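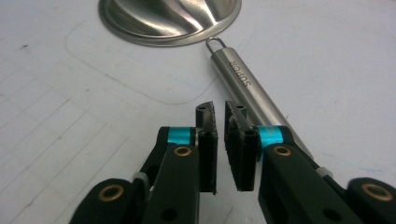
Print this page | E-mail this page

Ticket 326: Hand-held gripper loses round metal handles
Project: Karar (kitchen tools)
Status: Closed, one follow-up open
Priority: Normal
Opened: January

Problem as reported

Steel utensils with a round handle turn in the fingers after pickup. The grip itself holds, but the heavy end swings down and the tool ends up at a different angle from the one it was picked up at. Reported on the Guerra hand unit with foam-faced pads. The Pliko hand unit was on the other bench at the time and had not been tried on these objects.

Setup

Guerra hand unit, parallel linkage, black fingers, teal collars at the finger pivots. Foam-like facing on the inner side of both pads. Camera on the tool, looking out past the fingertips. White tabletop, no mat. Test object is the SUPOR utensil with the steel bowl and satin handle. It was picked because the handle gets wider along its length, so it gives a different result depending on where you grab it.

Log

9:10 am. Reproduced. Picked up near the hanging loop, lifted straight up, held. Bowl end dropped right away. Second try at the same spot did the same thing.

9:25 am. Moved the grip point down toward the wide part of the handle. Worse. More weight out in front of the pads.

9:40 am. Checked the linkage for play. Rocked each finger by hand with the trigger locked. No movement at the brass bushings that I could feel. White spacers are seated. Not a linkage problem.

9:55 am. Looked at the pads. The facing on the right one is frayed and fuzzy along the inner side. The left is in better shape. The right pad is also the chunkier of the two, so at some point this unit got a mixed pair. There is nothing in the parts sheet about it. Left both on for now so the numbers would match the original report.

10:30 am. Ran 70 pickups at the loop end with the pads as they were. The handle turned in 41 of them. Counted as a fail if the bowl end touched the table before the tool was set down.

11:15 am. Same object on the Pliko unit, 70 pickups, same grip point, same operator. Handle turned in 12. The Pliko has solid rubber pads with a shallow V cut in the face. It is harder to line up, and it pushed the handle away on the way in more often than the Guerra did. Those misses are not in the 12. They should be logged separately next time.

1:20 pm. Tried the Guerra again with the trigger spring one notch tighter. Small improvement for the first few pickups, then back to where it was. Put the spring back.

1:45 pm. Asked Koltolow support whether the V pads fit the Guerra fingers. Reply came in 5 minutes: hole spacing is the same, screws are 2 mm longer. They sent the part number and said to swap both sides together.

2:30 pm. V pads from the spare Pliko kit fitted to the Guerra, both sides. Checked that the fingers close square. They do, once the left screws are backed off and retightened with the fingers shut.

2:50 pm. Ran 200 pickups with the new pads. Handle turned in 19. Let the unit sit halfway through to see if the screws would loosen -- they did not.

4:05 pm. Checked flat objects as well, to be sure we had not traded one problem for another. Spatula handle fine. Thin plastic lid is worse than with foam and slides out if you lift fast.

Comparison

Guerra, original pads: easy to line up, poor on round handles, good on thin flat parts.
Pliko, V pads: good on round handles, slow to line up.
Guerra, V pads: good on round handles, easier to line up than the Pliko. Poor on thin lids.

Camera view is better on the Guerra. Both fingertips and the gap between them stay visible on approach. On the Pliko the pads hide the last bit of the handle, and I think that explains most of the misses.

Resolution

V pads stay on the Guerra unit for the utensil set. Foam pads go back on for lids and trays. When they do, use a matched new pair. Do not refit the frayed one -- it has been marked with tape and put in the scrap bin.

Any Karar runs done on round handles with the mixed pads should be tagged with this ticket number so they can be filtered out later.

Follow-up (open)

Order two matched sets of foam pads and one box of the longer screws. Add a pad check to the start-of-shift list. Repeat the Pliko test with misses counted in their own column.

Print this page | E-mail this page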